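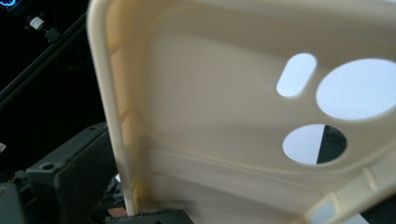 A cream phone case at the gripper, seen from the inside, with the openings in its back.

2019-05-27

Majumder Puts Grippers on the Case Line at Rurnside; All 141 Jobs Stay

RURNSIDE — Majumder, which molds and packs plastic cases for phones and small electronics, has moved the handling of finished phone cases at its Rurnside plant from hand work to automated grippers. The change covers two of the plant's packing cells. Staff who used to pick, turn and tray cases for a full shift now run the cells, inspect parts and decide what gets rejected.

The first cell went into regular use in April. The second started up this month.

Until this spring, a person at the end of each molding press lifted every case off the belt, looked it over on both sides, checked that the openings in the back were clear and laid it in a tray. On a busy shift that meant the same turn of the wrist thousands of times. Wrist and shoulder complaints were the most common reason people on the case line asked to be moved to other work.

"We had good people leaving the line because their hands hurt," said Kumudini Wijesinghe, plant manager at Rurnside. "They knew plastic, they could spot a bad part from across the room, and we were using them to move things from a belt to a tray. I wanted to keep what they knew and get rid of the part that was wearing them out."

The grippers hold a case by its rim. Operators teach the grip themselves using a hand-held version of the tool, which has the same fingers as the one in the cell. An operator picks up a case the way it should be picked up, and the recorded movement becomes the starting point for the machine. A new case model needs roughly 200 of these recorded picks before the cell is allowed to run it.

Majumder chose this method after an earlier trial at its Gundside plant, where an outside contractor programmed all the movements. Each new model meant a call to the contractor and a wait, and the trial was stopped. At Rurnside the people on the line do the teaching, and they also have the authority to stop a cell at any time without asking a supervisor.

Chathurika Howlader packed cases by hand for six years and is now a cell lead on the day shift. She trains other operators on the hand-held tool.

"A thin rim bends if you squeeze it, and you learn that with your fingers," Howlader said. "The first week the machine squeezed too hard and we threw out a lot of cases. We went back and recorded the picks again, slower, with the fingers lower on the rim. It's better now. It still has trouble with the very soft ones, so we do those by hand."

No jobs have been cut as a result of the change, and the plant's headcount remains at 141. Packers who moved to the cells received paid training during working hours and were placed in the operator pay grade once they finished. Four packers chose not to move to the cells and have taken positions in the warehouse and in tool cleaning at their previous rate of pay.

Some things have become harder. Operators report that the cells are louder than the old tables, and the shift handover takes longer, as the outgoing lead has to go through stops and rejects with the incoming one. The company has added a paid overlap between shifts to cover this and is fitting sound panels — the first set is already up beside cell one.

Majumder plans to review the two cells with line staff before deciding whether to extend the system to its plant at Pelisholm. No decision has been made on Gundside.

About Majumder
Majumder was founded in 1907 as a maker of buttons and combs and has molded plastic parts at Rurnside for several decades. It operates plants at Rurnside, Gundside and Pelisholm.

Media contact
Press Office, Majumder, Rurnside plant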